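Compte rendu – réunion de l'association des jardins partagés Grustirer
Janvier 2024, salle du rez-de-chaussée, début 18h40 (en retard, problème de clé)

Présents : voir feuille d'émargement. Excusée : la parcelle 14. Séance ouverte par Abilio Quintana, notes prises par Leandro Villanueva. Désolé pour les abréviations, je remets au propre si j'ai le temps.

1. Approbation du CR précédent
Approuvé. Une correction : le composteur du fond est côté chemin Iglesias, pas côté parking. Rectifié dans la version en ligne.

2. Eau
Gros morceau de la soirée. Facture reçue : 822 euros pour l'année, contre 736 l'année d'avant. Abilio pense à une fuite sur la branche est, le compteur tournait encore en novembre alors que tout était fermé. D'autres disent que c'est juste l'été, tout le monde a arrosé tard. Pas tranché.
Décidé : relevé du compteur le soir et le lendemain matin, vanne fermée, pendant une semaine. Si ça bouge on appelle le plombier. Devis demandé avant, pas après comme la dernière fois.
Question des récupérateurs : deux cuves sur quatre sont raccordées, la troisième attend son collier, la quatrième on ne sait plus trop. À revoir sur place.

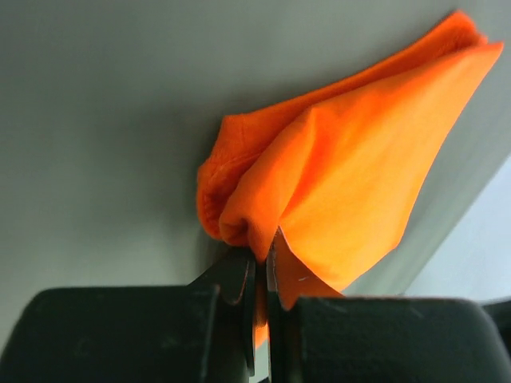

Toujours sur l'eau : rappel que l'arrosage au jet en plein après-midi est interdit par le règlement, article 6. Demande de mettre un panneau à l'entrée. Accepté, texte court svp, l'ancien personne ne le lisait.

3. Serre
La bâche côté nord est déchirée sur toute la couture. Réparation au ruban tenue trois semaines. Deux options : bâche neuve chez Isar ou plaques rigides de récup. Les plaques c'est mieux mais il faut reprendre les montants, et qui a le temps. Vote à main levée, bâche neuve, majorité nette, deux abstentions.
Pose prévue avant les semis de tomates. Prévoir des gants et l'escabeau haut, celui du local est bancal.
Étagère du fond à vider. Ce qui n'est pas étiqueté au prochain samedi de travail part à la déchetterie.
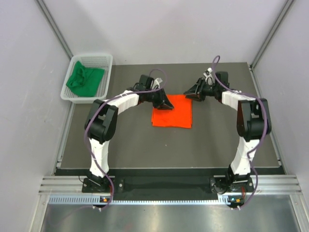

Leandro Villanueva

Suite du point 3, chauffage : pas de chauffage cette année, on garde le voile. Proposition d'un thermomètre mini/maxi, adopté sans discussion. Le cadenas gèle, mettre de la graisse.

4. Parcelles et liste d'attente
Nous sommes presque 75 adhérents en comptant les conjoints. Parcelle 9 libérée fin décembre, parcelle 22 en friche depuis l'été, deux courriers sans réponse. Un dernier courrier recommandé puis on réattribue.
Débat un peu long sur le partage des grandes parcelles en deux. Pour : la liste d'attente n'avance pas. Contre : les allées, l'accès au point d'eau, et ceux qui cultivent déjà tout. Compromis, on ne divise que celles qui se libèrent. La 9 sera donc la première.
Ordre de la liste : strictement par date de demande. Le cas de la famille qui a déménagé puis est revenue est réglé, ils gardent leur rang.
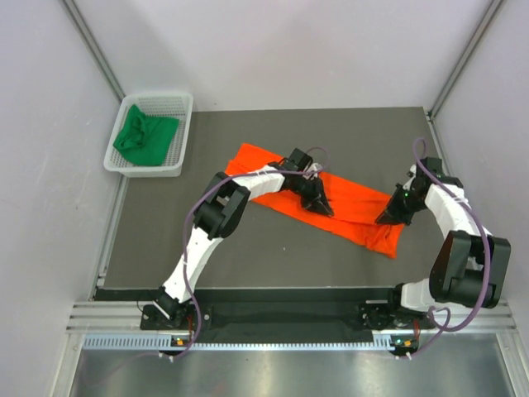 Il est demandé que les nouveaux fassent un tour complet du jardin avec un ancien avant de signer, pour éviter les malentendus sur les haies et les arbres fruitiers (les pommiers sont communs, les framboises non). Abilio s'en charge pour les prochains, ensuite on tourne.
Cotisation inchangée. Caution pour la clé : 2 euros c'est ridicule, dixit plusieurs personnes, à rediscuter.

5. Fête de mai
Date pas fixée, plutôt la deuxième moitié de mai à cause des ponts. Troc de plants le matin, repas partagé à midi. Le groupe Nistusley peut jouer si on fournit une rallonge et de l'ombre. Quelqu'un doit demander l'autorisation à la mairie, délai long, donc maintenant. Leandro envoi le formulaire cette semaine.
Tables : les nôtres plus celles du club de boules, à redemander. Vaisselle, chacun la sienne.
Pas de tombola. Trop de lots jamais réclamés.

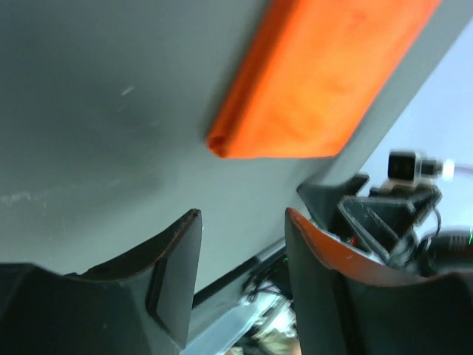 6. Questions diverses
– Limaces : commande groupée de nématodes, s'inscrire sur la feuille dans la cabane.
– Brouette verte : roue crevée, chambre à air à acheter.
– Chats dans les semis de la 17. Grillage autorisé, hauteur genou maxi.
– Broyeur : la location se fait début mars, apporter les branches au tas et pas devant le portail.
– Le groupe de messages sert aux infos du jardin, merci pour les annonces de vente de le faire ailleurs.

Prochaine réunion à confirmer par mail. Séance levée à 20h50, Abilio ferme.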